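Hutuvell Garden Society Opens Winter Seed Library at Olow Branch

The Hutuvell Garden Society has opened a seed library for household growers at the Olow branch of the public library. Residents may borrow vegetable, herb and flower seed without charge and are asked to return seed from their own plants at the end of the growing season. The collection opened to the public on Friday with 998 packets on its shelves.

The seed library occupies a set of card catalog drawers on the ground floor, near the periodicals. Packets are filed by plant family and then by common name. Each one carries a label stating the variety, the year of harvest, the town where the parent plants were grown, and a rating of easy, moderate or advanced. The rating refers to the difficulty of saving seed from the plant and has no bearing on how hard the plant is to grow.

"Lettuce, beans, peas and most tomatoes are rated easy," said Wendy Whitlock, president of the society. "A household with a single raised bed can save good seed from any of them in the first year. Squash is another matter, and we ask new members to wait a season before they take it on."

Borrowers need a library card and must complete a one-page form at the front desk. Each household may take up to 12 packets per year. A packet contains enough seed for a short row or several containers, depending on the crop. There is no penalty for members whose plants fail or who are unable to return seed.

The society has been preparing the collection since last December, when members voted to set aside the proceeds of the spring plant sale for envelopes, storage jars and a small refrigerator. Seed came from members' own gardens and from neighboring garden clubs. All of it was tested for germination before being packed. Lots in which fewer than half the seeds sprouted on damp paper were removed, among them most of the donated parsnip and onion seed, which keeps poorly past its first year.

Kimutai Mabula, who directed the testing, said the results were better than expected for older tomato and cucumber seed. Several jars of tomato seed stored in a cool basement for more than five years sprouted well and have been included in the collection. The jars will be retested each winter, and a notice will be posted on the drawers if a lot is withdrawn.

The society has given particular attention to crops that cross easily. Corn, squash, spinach and beets are pollinated by wind or by insects that travel well beyond the boundaries of a city lot, and seed saved from them may not resemble the parent plant. Packets of these crops bear a yellow sticker. Members who wish to return seed from them must first attend a workshop on isolation distances, bagging of blossoms and pollination by hand. Seed from hybrid varieties will not be accepted, as the next generation is often uneven in size and flavor.

Two local varieties are held in limited quantity. The Tetow pole bean, a flat green bean with brown-streaked seed, has been grown by families along the east side of town for several generations. The Lindqvist is a small, pale winter squash that keeps until early spring in an unheated room. Both are offered to growers who agree to plant no other variety of the same species that year — a condition the society regards as necessary to keep the strains true.

Pádraig Flanagan, who manages the Olow branch, said the arrangement required few changes to the building. The drawers had been in storage, and the refrigerator holding reserve stock is located in a staff area. The catalog of varieties may be consulted in a binder beside the drawers. The branch intends to add it to the online catalog in the spring, so that residents may check whether a variety is in stock before making the trip.

A series of three workshops will accompany the opening. The first covers planning a small garden for seed saving, including how many plants of each kind are needed to keep a variety healthy. The second deals with starting seeds indoors under lights, with attention to watering from below and to the thinning of seedlings. The third, to be held in late summer, will take participants through the cleaning and drying of seed, including the fermenting of tomato seed in water. Tarık Aksoy will lead the first two sessions. Registration is required and places are limited by the size of the meeting room. 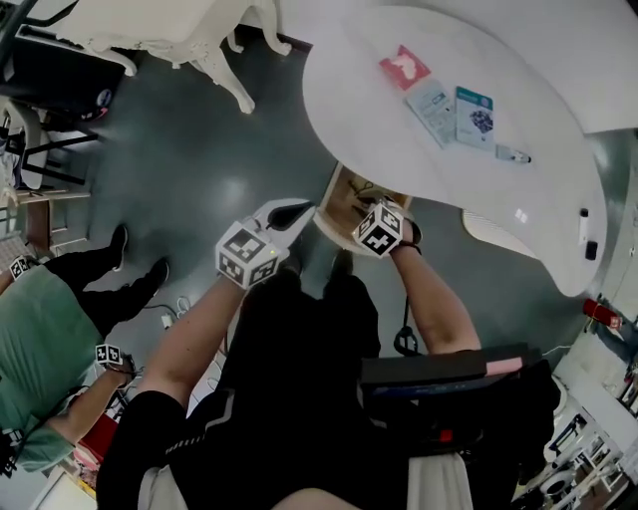

Paula Cârstea

Returned seed should be fully dry and free of chaff. Members are asked to place it in a paper envelope, never plastic, and to write on the outside the variety, the month of harvest and the number of plants from which it was taken. Envelopes may be left at the front desk at any time during opening hours. Seed that arrives without a variety name will be grown out in the society's trial beds and will not be lent until it has been identified.

The trial beds, located behind the society's greenhouse, will also be used to compare the returned seed of selected crops with the original stock. Plants that differ in leaf shape, color or habit will be pulled before they flower. A report on the trials will be read at the autumn meeting, which is open to the public.

According to the society, 571 households returned the interest survey that was distributed at the plant sale and through the library. Most respondents grow vegetables in the ground, though a considerable share reported having only a balcony, porch or window box. In response, the society added a drawer of compact varieties suited to containers, among them bush beans, dwarf tomatoes, leaf lettuce and chives.

Schools and community gardens may request larger quantities by letter. Such requests will be considered after household demand has been met, and preference will be given to groups that have a place to dry and store seed under cover. Groups are asked to name one person who will be responsible for labeling.

The society is still seeking donations of carrot, leek and kale seed, all of which are harvested in the plant's second year and are in short supply. Gardeners who have left these crops in the ground over the winter are encouraged to let several of the strongest plants flower. Donors should note whether Queen Anne's lace grows near their carrots, as the two cross readily and the resulting roots are pale and tough.

The seed library may be used whenever the Olow branch is open. A member of the society will be present on Friday afternoons through the end of the planting season to answer questions and help new borrowers choose varieties. Workshop registration forms are available at the front desk.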